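Notes From the Obituary Desk
3 February 2022

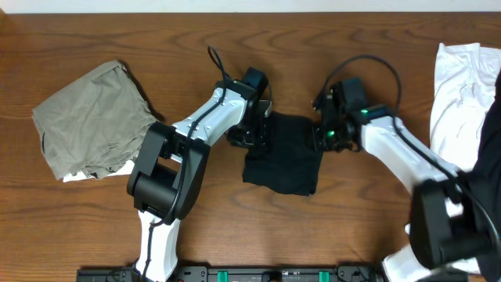

We ran 455 death notices last year, up from the year before, and by now this desk has opinions about them. A few are offered below for anyone in Lestusthorpe or Sutherland who expects to be writing one, or to be in one.

The first is length. The basic notice is 30 lines. Families come in certain that 30 lines will be far too many for a quiet man who fished, and then we get two pages on the fish. Extra lines are charged at the usual rate. Survivors' names count toward the total, and so do dogs, which we have stopped arguing about.

Next, the dates. Please check the year of birth against something printed. We have had sisters born 2 months apart and one gentleman who, by our arithmetic, joined the Navy at six. Aunts are a wonderful source for nearly everything else.

Employers are welcome, and we spell them the way the company did. It's Litell with one T, whatever it said on the softball shirts. Skinura closed its plant so long ago that younger readers think it was a lotion, so a word or two on what your mother did there would help. "Worked at Skinura for over 40 years" tells us she was patient. "Ran the night shift" tells us who she was being patient with.

On wording: people may die, pass away, go home, or enter into rest. They may also go fishing, though see the note on length. We will print "after a short illness" and "after a long illness" and will not ask. We do ask that you leave out who was not speaking to whom. It comes through anyway in the order of the survivors.

Starting in April, notices have to reach us by noon for the next issue, with the funeral home's phone number included. We call to confirm every one, after an incident in which the deceased wrote in to complain about the adjectives. He did have a point about "spry."

Corrections are free and run in the following issue, same page, same size type.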